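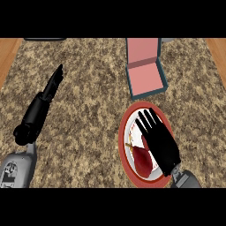 The Zondareo open day ran two sessions, and I sat through both, so I can answer most of Irfan's questions and add some notes on the simulator side. The morning was hardware on the bench. The afternoon was the Sollness simulator, driven live from a teleoperation station, with the same two-arm setup as the bench. The task they kept coming back to was the food one: right hand open over the plate with the drumstick on it, left hand closed to a point and held well off to the side, pink box standing open behind the plate. The operator's job is to get the drumstick off the plate and into the tray of the box without moving the plate more than the tolerance allows. I think it is a better demonstration task than the block stacking we all show visitors, and I will say why further down.

On June 24, 2026, Irfan Subramaniam wrote:

> Did anyone from the list get to the Zondareo day? I had a slot
> and could not use it. I have read the handout, and it leaves out
> most of what I would have asked. In no particular order:
>
> 1. Is the sim demo actually teleoperated in front of people, or
> is it playback?

Teleoperated. I asked to see the input stream on a second monitor and they put it up without any fuss. There was also a playback station near the door, labeled as playback, looping recorded episodes for people who came in between runs. The operator in the live session was one of their own staff and clearly practiced. They let visitors try for a few minutes each at the end. Visitors did badly on the first attempt and somewhat less badly on the second, which matches what we see with new people here.

> 2. What is the step rate, and do they run hand contacts at the
> same rate as everything else?

The arms and loose objects run at one rate and the finger contacts are substepped. They would not give the base rate in public. The ratio is configurable per scene, and for the food scene it was set to 14. I asked what happens at lower values. The presenter changed it and reran the grasp, and the drumstick crept along the fingers once lifted. At 14 it stayed put for the whole transfer. This was one object and one grasp, so I would not read much into the exact number. It does suggest that our habit of raising the friction coefficient until the slipping stops is treating the wrong thing.

> 3. The handout says "3000 episodes." Of what? Successful ones?
> All attempts? All tasks together?

All attempts kept after filtering, all tasks together. The food task accounts for 306 of them. Failed attempts are kept if the operator finished the motion and are dropped if the operator hit reset. I pointed out that this makes the success fraction hard to interpret, because operators differ a lot in how early they reset. They agreed and said the reset events are logged separately. The reset log is not part of what they hand out. If you write to them, ask for it by name.

> 4. Are both hands the same model? The handout drawing shows two
> different outlines and I can't tell if that is the drawing or
> the hardware.

It is the drawing. Both hands are the Hyun hand, mirrored. One outline is the hand fully open and the other is the rest posture, fingers together and extended, and the two look very little alike from overhead. They use the closed posture for whichever hand is idle. The reasoning I was given is that it keeps the collision outline narrow, and that the idle hand produces fewer accidental contacts with objects at the edge of the workspace. We curl the idle hand into a fist. I will try theirs on our side, but I expect some trouble at the start of each grasp, where the fingers have to open from straight without sweeping into whatever is next to them.

> 5. Anything on the camera? They seem to use a single overhead
> view for everything and I do not see how that works once the
> hand is above the object.

This was the weak part of the day. With the right hand over the plate, the fingers cross the upper part of the drumstick and the palm hides a good share of the plate, so the overhead view gives you the least information at the moment you need the most. The operator copes by using the bone end, which points away toward the left of the plate and stays visible, as a reference for orientation. I watched for this on the later runs and the approach was always from the same side. If you train on those episodes you will get a policy that approaches from that side, and I doubt it will do anything sensible when the drumstick is turned around. I raised this. The answer was that object orientation is randomized at reset. I believe that, but the range was not stated and I did not see a large rotation in any run I watched.

There are wrist cameras in the simulator. They were turned off for the demonstration. I did not get a reason that I could write down.

> 6. How much of the visual variation is real variation? I mean
> textures versus geometry.

Mostly textures, from what was shown. The surface under the objects gets swapped between runs. The one used for most of the afternoon was a mottled beige and brown pattern, dense and speckled. It is a fair choice if you want to make segmentation harder, but the plate has a red-orange rim and the box is pink with teal edges, and neither of those is going to get lost against beige. The dark red meat on a white plate center is an easy target too. I would have liked to see a run with a brown object directly on the speckled surface. Geometry changes were limited to object position and, on one reset, the distance between plate and box.

> 7. Did anyone ask about Zivadero?

Yes, and it took up most of the question period. For people who joined the list recently: Zivadero is the shared scene format we have been arguing about since December. Zondareo can export to it. The exporter handles rigid objects, articulated objects and materials. It does not carry the contact substep setting, so a scene exported from Sollness and loaded elsewhere will run at whatever the other simulator does by default. Given the answer to your second question, I would call that a defect in the format, and I have filed it as one. The box is a useful test case here. The lid is hinged along the back edge of the tray, the joint survived export, but the joint friction did not. In the reloaded scene the lid fell shut when the box was bumped. In the original it stays up.

Some things Irfan did not ask about.

Why I like the food task. A drumstick has a heavy rounded end and a thin end, so a grasp at the geometric center tilts on lift. Blocks do not punish you for that. The plate also moves if you press down, and plate displacement is easy to score. The tray walls are low, which means a sloppy release will often still land inside, so success at the box end is forgiving while the grasp end is strict. I would separate the two in the scoring. They report one number for the whole task.

Operator fatigue. They rotate operators on a fixed schedule and tag every episode with an operator ID and a position within the shift. We tag neither. Adding both fields to our logger is an afternoon of work and I intend to do it before our next collection.

Latency. The live station felt slower in the hand closing than in the arm motion. I tried it for one grasp. The arm tracked well, and the fingers lagged enough that I overshot the closing and had to back off. The staff said the finger command goes through a smoothing filter and that regular operators stop noticing it. The filter is off in playback, so if you compare live commands against replayed joint positions there will be an offset you need to correct for. This is not in the handout either.

Files. I have my notes, the handout with my corrections marked, and the exported box scene in both forms, before and after the round trip. They gave permission to pass the scene around on the list but not to post it publicly. Write to me off list and I will send it.

Irfan, on the reset log, please copy me when you ask. I would like to compare it with ours.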